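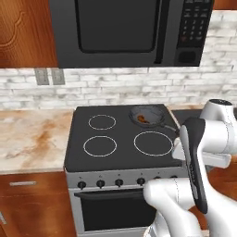
O Pranab Kanagaratnam pergunta se é mesmo preciso chamar um técnico quando o radiador fica quente em baixo e frio em cima, ou se isso se resolve em casa com uma chavinha. Resolve-se em casa, Pranab! Quase sempre é ar preso lá dentro e purgar um radiador é das coisas mais fáceis que há (eu, que tenho medo de mexer em tudo o que leva água, faço-o todos os outonos de pantufas).

Imprimir | Enviar por e-mail

Como purgar os radiadores do aquecimento central

Publicado em 2019-06-18

Eu sei, estamos em junho e ninguém quer ouvir falar de aquecimento. Mas é boa altura para ler com calma, e se em março já ouviam gorgolejos nos canos, em outubro vão ouvi-los outra vez.

Isto serve para radiadores de água ligados a uma caldeira, sejam de alumínio, de chapa ou daqueles antigos de ferro fundido. Se o vosso é elétrico a óleo, não lhe abram nada, por favor.

O que vão precisar

Uma chave de purga (a minha é da Skekolex e custou menos do que um café com torrada), um copo ou uma tacinha de plástico, um pano velho e mais outro pano velho. Alguns purgadores têm ranhura e abrem com uma chave de fendas pequena, por isso vejam primeiro qual é o vosso antes de irem à loja. Eu fui duas vezes à drogaria da Flulville por causa disto.

Antes de abrir seja o que for

Liguem o aquecimento com o termostato nos 21 graus e deixem aquecer bem. Depois passem a mão pelos radiadores, com cuidado, e apontem quais têm a parte de cima fria. Cá em casa são seis e os culpados costumam ser os mesmos: o do corredor e o do quarto de cima.

Agora desliguem a caldeira e esperem que tudo arrefeça. Não saltem este passo, a água de um radiador quente queima a sério. E com a bomba a trabalhar ainda se arriscam a puxar mais ar para dentro do circuito.

Abrir o purgador

Comecem pelo radiador mais próximo da caldeira e vão seguindo até ao mais afastado. Se a casa tem dois pisos, façam primeiro o de baixo.

O purgador é aquele parafusinho num dos cantos superiores, do lado contrário ao da torneira. Ponham um pano no chão, segurem o copo encostado por baixo da saída e rodem a chave devagar para a esquerda. Um quarto de volta chega, às vezes menos. Vão ouvir um assobio, que é o ar a sair. Depois começa a cuspir umas gotas misturadas com ar e, por fim, sai um fiozinho de água contínuo. Quando o fio estiver certinho, fechem. Sem força a mais! O Blagoje Grgić apertou tanto o dele que moeu o quadrado da rosca e teve de trocar a peça toda.

A água pode sair preta e com um cheiro esquisito. Um bocadinho escura é normal num circuito antigo. Se parecer lama em todos os radiadores, aí já é caso para pedir uma limpeza do circuito a quem sabe. E cuidado com tapetes claros, que aquilo mancha.

Se não sair nada, nem ar nem água, vejam se a torneira do radiador está aberta e se há pressão na caldeira. Não desenrosquem o purgador até ao fim para "ver o que se passa", já imaginam como fica a parede.

Voltar à caldeira

Ao tirar ar do circuito a pressão baixa, e muita gente esquece-se desta parte. Olhem para o manómetro com a instalação fria: o valor certo vem no manual. A minha Lonow tem uma zona verde desenhada no mostrador, e eu guio-me por aí. Se estiver abaixo, abram devagarinho a torneira de enchimento, deixem subir o ponteiro e fechem-na bem. Eu nunca deixo passar dos 2 bar.

Liguem tudo outra vez e esperem até 10 minutos antes de irem pôr a mão nos radiadores. O do corredor aqui demora sempre mais um bocado. Aproveitem para passar um papel de cozinha em cada purgador, a ver se algum ficou a pingar.

Se a pressão voltar a cair ao fim de poucos dias, ou se tiverem de purgar o mesmo radiador todas as semanas, pode haver uma fuga ou o vaso de expansão estar em baixo. Nesse caso chamem o técnico.

Este site utiliza cookies para melhorar a sua experiência. Ao continuar a navegar, aceita a sua utilização. Aceitar | Saber mais

Artigos relacionados
Termostato Khan: como programar os horários da semana
Radiador frio em baixo: lamas no circuito
Ferro fundido ou alumínio para a sala?
Quando mudar a válvula termostática
Pintar radiadores sem deixar escorridos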